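## Week 4 – Where the demonstrations come from

Read the Cendthorpe report before Tuesday, and read the appendix first. The headline is 600 demonstrations of kitchen tasks gathered with hand-held grippers. The appendix says 354 survived filtering. Işık and Oral never say who did the filtering or what counted as a bad example, and I'd want both before believing the 87 per cent success figure.

Ask also what "600" is a count of. One operator repeating a grasp at one table gives you a lot of files and very little variety. Change the bench height, the lighting or the person and the policy may fall over.

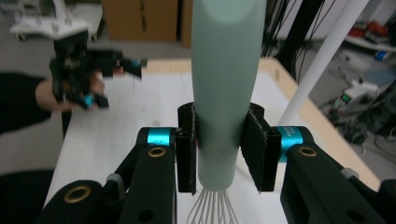 *Fig. 4.1 – Whisk held by the handle, wires down. A second hand-held gripper is at work across the table.*

A whisk is a fair test object, with a smooth handle at one end and thin wire loops at the other. A grasp on the handle tells you little about a grasp on the wires, yet both usually get filed under "pick up whisk". Check the labels in any set you're given.

The usual defence is that more data will wash this out – maybe. Going from 600 to 900 with the same operators and the same bench is a bigger pile of the same behaviour.

**For the tute:** write half a page on which 50 demonstrations you'd throw away, and how you'd recognise them without watching every one.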